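Re: [manip-chores] Hanging and unhanging as a benchmark task

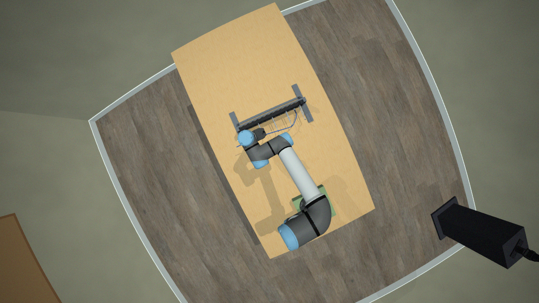
From: Khanyisile Le Roux
Date: June 13, 2022
To: manip-chores list

> Has anyone got numbers on thin items on a rail? Our
> shop-floor people keep asking when an arm can take over
> the hook racks, and the Borach demo only shows boxes.

Simulation only so far. The cell is a six-axis arm on a long table, small gripper, with a rack set across the table and a row of thin blue hook-like items on the bar. The task is to take one item off without disturbing its neighbors, then put it back.

We ran 2159 trials in Sturkar with the Nam planner. Removal is close to usable. Replacement is not. Of the last 400 replacement attempts, 100 ended with the item seated on the bar. Most failures are contact failures – the tip touches the bar slightly off axis, the item rotates in the grip, and the planner keeps going as if it had not.

Contact stiffness matters more than I expected. Changing it by a factor of 4 reorders the results, so I would not quote any of this to your shop-floor people yet. A person does the same job without looking.

Zorard has a slip detector that might help. I plan to have it wired in by September. If you can send measured friction values for your hooks, I will rerun with those.

Khanyisile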